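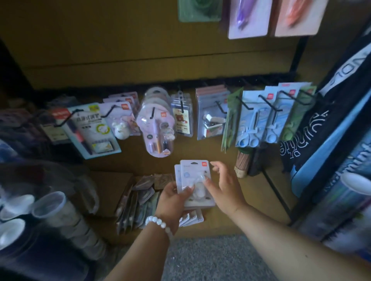
Hondosix shelf-handling guidelines: progress report to Kovine
Prepared by Menaka Chowdhury, 4 March 2021

1. Recording rules
We set out to write a short code of good practice for recording hand work that robots will learn from. The draft has 15 rules, eight of which concern where you may put your elbows. Rule 3 (both hands in view whenever packs change hands) survived review. Rule 4, on jewelry, is on its third wording and has outlived two meetings. We have 3,098 clips from stationery displays, correction tape being the department's new area of expertise.

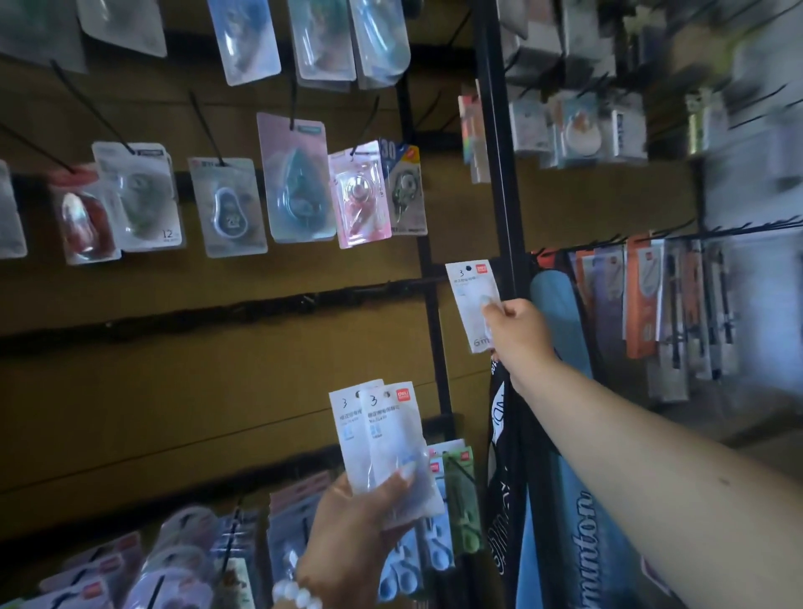

2. Labeling rules
Joar Strand and Esi Dankwa each labeled the same 10 clips and disagreed on when a grasp begins. Joar says first contact. Esi says when the pack is held. Both have sent me diagrams.

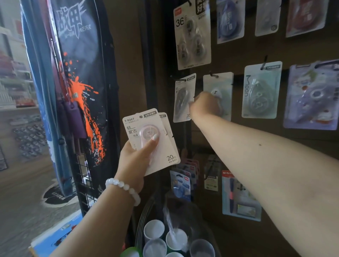

We will adopt Esi's version, with first contact logged as a separate event so that Joar will return my calls. Relabeling should be done by June. The budget is unchanged, apart from a modest line for hooks.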